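Online petitions and the town council: does signing do anything?
Student project report, 17/03/2020
3 comments -- 52 shares

For our project we looked at petitions sent to the Baird town council over one school year. We wanted to know if a petition with lots of names gets a better answer then a small one. Most were posted on Warkix, a free petition site. A few were still on paper.

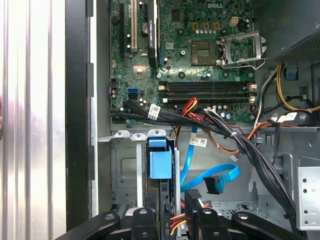
Issue 2, p. 60

Biggest one by far: keep the Stindilska bus line running in July. Got a hearing. Second biggest, about library hours, got a form letter. So size alone doesn't explain it.

What seemed to matter more was who handed it in. Petitions brought to a meeting by a local group, like the Virance tenants' union, were put on the agenda. Ones sent by email mostly sat there. We read the minutes for all of them -- slow work, the scans are bad.

Problem with the online ones: anybody can sign, from anywhere. Council staff told us they check addresses on paper forms only. It takes them around three weeks. Online names get treated as "public comment", wich has less weight under the town rules.

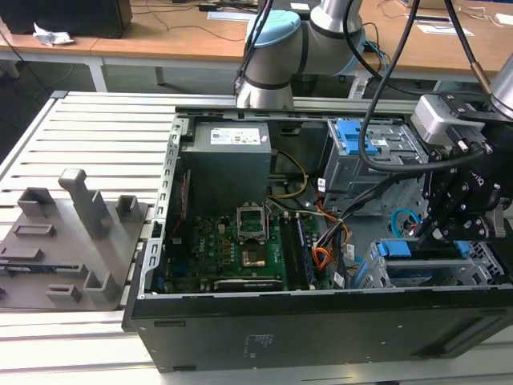 Does a petition force the council to vote?
Only if it asks for a ballot measure and the signatures are checked by the clerk. Any other kind is a request, and the council can just file it.

Limits: one town, one year. We did not talk to people who signed -- ran out of time. Minutes leave out a lot of what gets said in the room. Copies of the petitions are in the appendix.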